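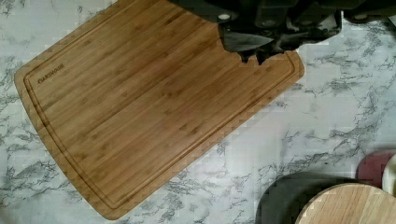
# Trandach wrist set for kitchen and benchtop arms

Gripper, fingers and wrist camera for small robot arms which work with household things: boards, plates, trays, cups, containers. Assembled and tested in our workshop in Famcombe, sold directly by Hirkov and through our reseller Mykhailiuk.

**Gripper set: $1,605**
**Gripper set with wrist camera: $2,110**

Prices are in Australian dollars and include GST. Freight is quoted separately, as it depends very much on where you are. Current lead time is about 7 weeks from the paid invoice.

## Who buys it

Most of our customers already have an arm. They are university labs, small automation companies and a few test kitchens who want to try handling work before they commit to a bigger cell. If you do not have an arm yet, please read the section on planning first. The gripper is often the smaller part of the budget, and we have seen people order it early and then keep it in a drawer until the next financial year.

The set is made for research and development. It is not certified for direct contact with food, and it is not sealed for washing down. You can work with clean boards and crockery on a benchtop without any problem. For raw food, sauces or running water you need a different product, and we do not make one at present.

## What is in the box

Gripper set:

- gripper body with motor and controller inside
- 2 pairs of fingers, one narrow and one wide
- mounting plate for the arm you name in the order
- power and data cable, in the length you choose
- screws, hex key and a spare set of finger screws
- printed setup guide

The camera version adds:

- small colour camera in its bracket
- camera cable with clips, so that it runs along the arm
- calibration card
- sample software for reading the picture and the finger position together

The arm, the power supply, the computer and the stand are not included. We removed the power supply from the set in February, when several labs told us they had a cupboard full of them. It can still be added to the order.

## Flat and wide objects

We get more questions on this than on anything else, so I will write it a bit longer.

A chopping board is a difficult thing for a two-finger gripper. When it lies flat, the broad side is much wider than the fingers can open, and the edge sits close to the benchtop. Plates have the same problem, although a curved rim gives you a little more to hold. Before you order, please think about which of these ways you will use:

**Push or turn on the surface.** The closed fingers touch the top or the side of the board and move it along the bench. No lifting is needed. It is the easiest way to begin, and the standard narrow fingers are good for it. Remember that a smooth stone top and a rough timber top behave differently with the same board.

**Slide to the edge, then take.** The arm moves the board until part of it overhangs the bench, and then the fingers close on it from the side. You need free floor space in front of the bench, and an arm that can reach lower than the benchtop. Many people forget the second part.

**Take by a groove or a handle.** Some boards have a cut-out handle, which is very convenient. A juice groove looks convenient too, but it is usually too shallow for our fingers to hold. It can help to keep a fingertip from slipping while pushing. Please do not plan a lift around it.

**Upright in a rack.** If the board stands in a rack, the wide fingers can take it over the thin side. For a customer who wants repeatable lifting from the first week, we suggest to buy a simple rack and start like this.

The weight is often a bigger question than the width. A large bamboo board held at one end pulls strongly on the wrist, even when the gripper itself holds well. Please check the permitted load in the arm's manual at the distance where the object will be, and subtract the weight of the gripper and the bracket. If you send us the arm model and the weight and size of your heaviest object, Danylo Derkach will do this calculation for you before you pay anything.

## Choosing with or without camera

The version without camera is enough if you have already good cameras above or beside the bench and your objects stay in known places.

A wrist camera is useful when the objects move, when people put them down a little differently each time, or when you record demonstrations for training. It looks at the fingers and at the surface near them. Large objects will not always fit completely in the picture when the arm is low, so for boards and trays we recommend to keep one fixed camera as well.

A few notes on the surroundings:

- Patterned benchtops (stone, marble look, terrazzo) are fine for the camera, but thin dark veins can confuse simple edge detection. Test with your own surface.
- The gripper housing is black and matte. On a pale bench it gives a clear outline.
- Downlights directly over the bench put the shadow of the gripper on the object. Light from two sides is better.
- If your network is slow the stream is compressed, and the fine grain and small print on objects are the first to suffer. Record locally if those details matter to you.

The camera can be added later. The bracket holes are already in every gripper body, so you do not need to send it back. You pay the same difference as in the prices above, plus freight for a small parcel.

## Planning the budget

Svitlana Onyshchenko, who looks after orders here, has asked me to put her list on the page, as she sends it by email to almost everyone. These are the lines that are most often missing from a purchase request:

- **Stand or bench fixing.** An arm on a light table moves the table. Domestic benchtops are also not all suitable for clamps, and some stone tops should not be clamped at all. Ask the supplier of the top.
- **Spare fingers.** In a busy lab the fingertips wear. We suggest one extra pair for each gripper in the first year.
- **Objects.** Buy several of each, and keep one unused as a reference. Boards change colour, and the same model may be gone from the shop when you need it again.
- **Storage for recordings.** Camera recordings grow fast, and the disk usually belongs to a different budget line, with a different person to sign.
- **Emergency stop and risk assessment.** Your safety office may want it finished before the first power-on. Begin with the paperwork while the set is being built.
- **Staff time.** Fitting the gripper takes a morning. Making it do something useful takes longer, and it should be written in the plan as work.

If you must spend before the end of the financial year, we can issue an invoice and ship later — please tell us at the time of the quote, so that the dates on the documents agree with what your finance people expect.

## Ordering

1. Write to us with the arm model, the version you want and the delivery address.
2. We confirm the mounting plate. If your arm is not on our list we can usually make a plate from the flange drawing, at extra cost.
3. You receive a written quote. The price in it is held until the expiry date on the quote.
4. After payment we build and test the set, and a test sheet goes in the box with it.

Universities and public institutions may send a purchase order instead of paying in advance. Customers who prefer to buy through a local account can order both versions from Mykhailiuk at the same price.

## Warranty and repairs

The gripper body and the camera are covered for one year. Fingers are wearing parts and are covered only for faults in manufacture. A collision with the bench is not a warranty case, but do write to us anyway, as a bent finger mount is a cheap repair and we keep the parts on the shelf. Your rights under Australian Consumer Law are not limited by anything on this page.

Please do not open the motor side of the body. The cover on the camera side can be opened for cleaning the cable contacts, and the guide shows how.

## Short answers

**Can two grippers run from one computer?** Yes. Each needs its own cable and its own power.

**Can I print my own fingers?** Yes, and many customers do. The finger drawing is sent together with the order confirmation. Keep the screw pattern as it is, and check that nothing touches the housing when the fingers are closed.

**Do you lend sets for trial?** We have one loan set with camera, for labs in Australia only. You pay freight in both directions. There is often a queue for it.

**Do you sell the arm?** No, but we are glad to say which arms our customers use with boards and other heavy flat objects, and you can ask Danylo by email before you decide.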